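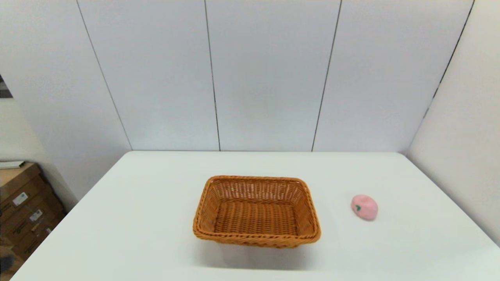

Cumholm Shorebird Watch, minutes, December

Start 6:34 pm. Chair: Chathurika Patwary. Last minutes ok, no changes.

1. Plover count
Final number for the season 1,360, both beaches. North spit low again. Doltis section walked twice by mistake, second walk thrown out. Chathurika to send the sheets to the county before the holidays.

2. Fencing
Need 20 more posts before nesting. Sveinbjörnsson quoted us, price fine, delivery slow. Agreed to order now. Rope from last year is still good, mostly. 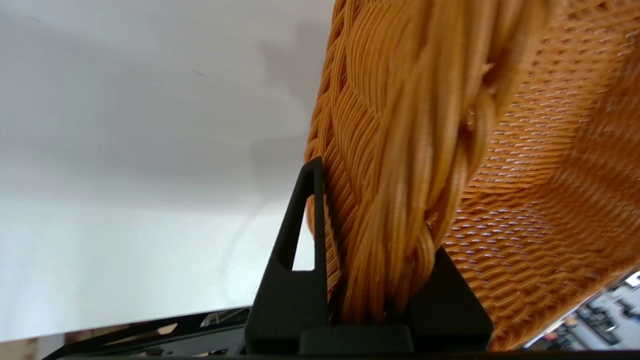
3. Dogs on the beach
Long talk. Four complaints since the last meeting, all at the south lot. Sign is faded and too low. New sign: bigger, plain wording, map of the leash area. Some want fines, city has to decide that, not us. Letter to go to parks dept, draft by next meeting.

4. Evemitz Point boardwalk
Closed past the second bench, storm took out the steps. Walks will start from the road side untill it's fixed. 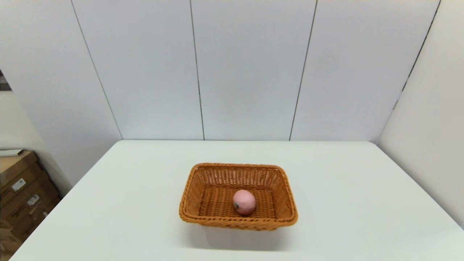

Parking there is tight so carpool. Tide tables to go out with the walk list. Scopes: two need new tripods, put off.

5. Other
Owl talk moved to the library. Newsletter items to Chathurika asap, she has alomst nothing.

Closed 8:20 pm.

Search minutes Go

Recent
Spring walk list
How to report a banded bird
Minutes, November

Contact us | © Cumholm Shorebird Watch | Back to top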